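Do we need the leaflet?

Every gadget seems to come with a sheet of printed paper, and I have stopped believing any of them are written for the person who bought the thing.

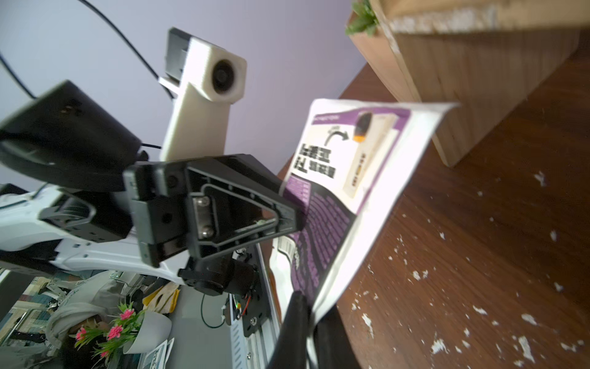
How long should you keep the paper that comes with a small device?

Until you can work the device without it, and then it goes in the recycling. I used to keep everything. There was a Messina shoebox in the hall closet with leaflets going back to a kettle I gave away.

Veronika Zwahlen swears by scanning hers. She told me she has 2,000 pages saved, and I asked when she last opened one. She changed the subject.

My main complaint is the layout. Big bold headline, a photo, an arrow, then a solid block of small text on a colored background. White letters on purple might look fine in a design office. Try reading them at 7 in the evening under a kitchen bulb.

I'm also not convinced by the people who say a clear table gives you a clear head. My wood table is dark and shows every crumb, and I think just fine at it. But the shoebox went out in April, and I haven't missed a page so far.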